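Subject: Re: [finishes] Whitewash over softwood going pink after topcoat

On the August thread, a member wrote:

> I have 68 boards of softwood paneling to whitewash for a back porch.
> Test pieces were fine with the wash alone. After two coats of the
> Milar water-based clear they shifted toward pink, and there are
> orange streaks near the knots. The thinned wash is Plillorel flat
> white, mixed 1:1 with water. Is the clear coat yellowing, or is
> something coming up out of the wood? I would like to know before
> I do the other 60-odd. Also, should I sand back what I have done
> or can I go over it?

It is most likely coming up out of the wood. A fresh water-based clear has very little color of its own, and if it did yellow, you would see an even shift across the whole board. Streaks that follow the grain and get stronger near knots point to extractives. Water in the wash dissolves some of them, water in the first clear coat dissolves more, and both carry them to the surface as they dry. White pigment at a 1:1 thinning is too sparse to hide what arrives. Orange or tan under a thin white reads as pink to most people.

There is a quick way to separate the two causes. Brush the clear onto a piece of window glass and let it dry overnight. Lay the glass over a sheet of white printer paper next to a bare sheet. If the two look the same, the clear is cleared of blame and you can stop testing it.

I ran a set of strips two years ago when I had the same problem on a mudroom wall. All were cut from the same board, and all got the same wash at the same thinning. Results, for what they are worth:

Strip A, wash straight on bare wood, then water-based clear. Pink cast after the second clear coat. Streaks at both knots.

Strip B, one coat of dewaxed shellac, scuffed at 320, then wash, then clear. No cast that I could see. The wash did not soak in and had to be wiped fast, and it looked more like paint than I wanted.

Strip C, shellac cut to half strength, scuffed, wash, clear. Slight warmth at one knot. Best match to a normal whitewash. I used this schedule on the wall.

Strip D, wash on bare wood, then shellac over the wash, then clear. Almost the same as A. The color had already moved by the time the shellac went on.

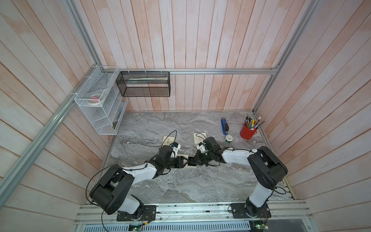 Whitewashed planks with a faint orange-pink streak, vertical on the back wall and angled on the sides.

Whether this amount of color is a defect depends on what it sits next to. Against gray or silver it will look warmer than it does alone. Against brown trim or a tan floor you may not see it at all. I would carry a finished test board out to the porch and look at it in the morning and again late in the day before deciding anything. Shop lights are a poor guide – mine make every white look a shade greener than it is.

On sanding back: I would not. You will cut through the wash at the edges before you have removed the color in the field, and the boards with tongues will be worse. If the clear coat is sound, scuff it lightly, wipe the dust off, and put on one full coat of dewaxed shellac. That locks down what has already come up. Then a second wash, thinned less than the first. I would try 3 parts paint to 1 part water on one board. You lose some grain. After that, your clear as before.

For the boards you have not touched, use schedule C. A few notes:

– Use dewaxed shellac only. Water-based clear can fail to bond over the waxy kind, and you may not find out until the first cold spell.

– Spot the knots first with full-strength shellac, let that dry, then do the half-strength coat over the whole face.

– Coat the backs and the end grain too. On a porch, moisture from behind will move color to the front over the years.

– Mix the whole batch of wash at once and stir it often. Thinned flat paint settles fast, and board 1 and board 68 will not match if you draw from the top of the bucket all day.

– Shellac is not an exterior finish. A roofed porch out of the rain is probably fine. A wall that gets wet is a different problem and I would use an oil-based stain-blocking primer there, with an opaque white over it.

Someone asked off-list about the Cai tannin blocker. I have one can and have used it on a single cedar shelf, so I have no useful opinion on it over softwood paneling. It dried with more sheen than I expected and the wash beaded on it until I scuffed it. If anyone has a larger sample, please post the schedule you used along with the result. "It worked" is hard to compare with anything.

Please also report back on the glass test, even if it comes up clean. The archive has three threads on pink whitewash and none of them ends with an answer.

--
finishes list, hosted by Kitport | Contact list owner | Message 313 | Copyright remains with the poster | Back to top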